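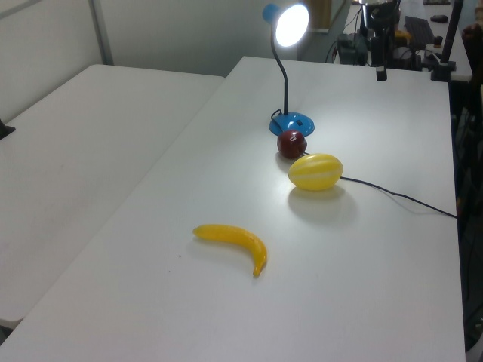
The fruit table at Sastcombe, with the desk lamp on.

Sastcombe Arm Build: Frequently Asked Questions

We get a lot of mail about the arm (thank you, keep it coming!), and the same handful of questions come up again and again. Last updated December 22, 2018.

What is Sastcombe?

Sastcombe is a shared workshop. Members pay a monthly fee, get a key and a shelf, and build whatever they like. The arm started in July as one member's side project and has since eaten a good part of the back room. We're not a company and we don't sell kits.

What does the arm do?

It picks things up from the table and puts them down somewhere else on the table. That sounds small until you try it! Getting a gripper to close on a round, shiny object without knocking it away has kept us happily busy for months. We call the whole project Ivatwood, after the street where the workshop used to be. The arm and the software both go by that name, which confuses new members, sorry.

Why fruit?

Everyone knows how big an apple is. If we tell another club that our gripper can hold an apple but drops a melon, they understand right away, with no drawing needed. Fruit shapes are also wonderfully awkward. A banana has a curve, so the fingers have to come down across it and not along it. An apple wants to roll. A melon is wide enough that you have to open nearly all the way, and then you find out how good your aim really is.

Do I need a special table?

No. Ours are white tables pushed together, and the main thing is that they don't wobble. Push on a corner of yours with one hand. If the top moves, fix that before you touch any code. We lost two evenings to one loose leg and blamed the motors the whole time.

A plain top in one color does make life easier for the software. White is great for an apple or anything else dark. It's less great when a light is shining straight off it, see the next question.

How do you light the table?

With a desk lamp. Ours is blue and black with a bendy neck, so you can aim the head wherever you want, and it stands right on the table with the fruit. You get a bright patch on one side and a duller gray on the other, plus big soft shadows, and early versions of our code loved to find a shadow and call it fruit. We kept the lamp anyway. If the arm only works under perfect lighting it won't work in your kitchen either.

If you're just starting out, do yourself a favor and point the lamp at a wall or the ceiling. The light comes back much softer. Go for the harder setup once the easy one works.

How is everything held down?

Clamp whatever you can. The black pole at the corner of our table is fixed with a clamp-style base, and we're big fans of doing it that way: no holes, and you can shift it along and try again. Check the clamps at the start of every session. It takes a minute and it has saved us a lot of head scratching.

What about cables?

Keep them out of the arm's path, and if you can't, at least know where they run. The lamp cord crosses part of our tabletop, so it's in the software as an area where the gripper is not allowed to go down. Do the same for yours. A finger that catches a cord can pull a lamp over in no time.

What software do you run?

Our own, called Venter. It looks at the table, guesses where each object is, picks a spot to grip and sends the moves to the arm. It's 2,122 lines long at the moment, and a fair number of those are comments arguing with each other. It runs fine on an old laptop. Please don't go out and buy a new computer for this!

How many tries does it take to get good?

More than you'd like, but it's such a fun curve to climb. We log every pick. The first 1,000 were pretty rough and most of the misses came from bad measuring on our part. After we redid the calibration properly, we were landing roughly 80 percent on the apple. The banana is still behind. The arm likes to grab it near the end, and then it swings.

What is calibration and can I skip it?

It's how you teach the software where the table is compared with the arm. You can't skip it, sorry. Lower the gripper to a few marked points, type in where each one is, and save. Do it again any time the table, the pole or the arm has been bumped. If you're not sure whether something was bumped, it was.

My gripper crushes things. What now?

Slow the closing speed first, then lower the force, and only change one of them at a time. Long straight fingers like ours put the squeeze at the tips, so a bit of soft padding there goes a long way. Try foam tape or a slice of bicycle inner tube.

Is it safe to have at home?

Treat it like any tool that moves by itself. Keep hands off the table while it's running, keep the power switch where you can reach it without leaning over the arm, and keep kids and cats out of the room. We've had pinched fingers and nothing worse, and we'd like it to stay that way.

Can I come and see it?

Yes, please do! Open evenings are on the calendar page. Bring an object you think we can't pick up. The best one so far was a wet bar of soap, and we're still working on it.

Can I copy your design?

Go right ahead. The drawings and the code are on the downloads page, free to use and change. If you improve something, send it back to us and we'll add it with your name.

What's next?

A second arm, smaller, named Prarnmont. The idea is to have one hand things to the other across the seam between the tables. So far there is a base plate, a bag of bearings and a very long wish list. If you've built a wrist joint that doesn't droop, write to us through the contact form.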